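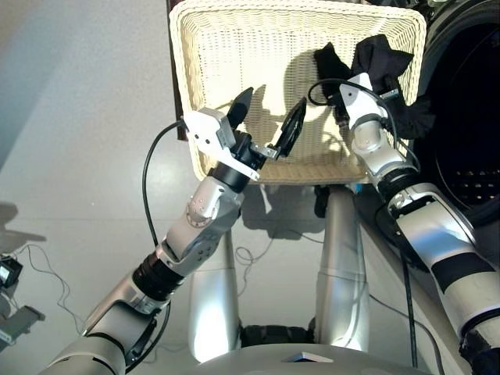
Right gripper on the black cloth at the basket rim, left gripper open. Watch the cable loops.

If your two-armed laundry rig has started stopping dead halfway through a lift with a wrist comms error, read this before you order a new wrist. I nearly did, and it would have been a very expensive way of not fixing a cable.

Mine began doing it in the second week of loading tests. The right arm would pinch a bit of cloth, start up and over the rim of the basket, and then both arms would freeze. Error 1451 on the screen every time, which the Mellell manual calls "end device lost". Fine on the bench, fine with an empty gripper, hopeless with washing in it.

The trouble is the slack. Both grippers on my rig have a cable looping out near the top and back towards the arm, and on the right one that loop hangs over the inside of the basket. Turn the wrist far enough and the loop catches the rim. It doesn't snap, it just tugs the plug a tiny bit, and that's enough — the gripper drops off the bus and the controller does the sensible thing and stops.

How to check yours

Hit the emergency stop first, then switch off at the wall. I mean both. The arm can sag when the power goes, so hold it up or rest it on something soft.

With the power off, move the wrist slowly by hand through the whole lift and keep your eyes on the loop, not the fingers. If it goes tight or touches the rim anywhere, you've found it. Then wiggle the plug at the gripper end. Mine had a good bit of play in it.

How to fix it

1. Unplug the gripper cable and look at the pins. If any are bent, stop and replace the cable.
2. Push it back in until it clicks. I hadn't, the first time.
3. Tie the cable to the last solid segment before the wrist with two soft straps. Never tie across a joint!
4. Leave just enough loop for the wrist to turn fully both ways. Too tight is worse than too loose, ask me how I know.
5. Power up, run the lift at low speed with nothing in the gripper, then with one light cloth.

I did 27 lifts afterwards without a single stop, and then I got brave and put the speed back up. Do the floor cables while you're down there too, I've got a tangle of my own still to sort.

Comments

spinfast: Same error on my Trodska arm, and it was the plug. Thank you!!

Acuña: Would a spiral wrap do instead of straps?

damp_sock: Tried wrap, it snagged on the wicker. Straps are better.

Related
Setting a safe speed near people
Resetting after an emergency stop
Getting a gripper to let go of a towel

Retdale Home Robotics Notes | Contact | © 2018 | Back to top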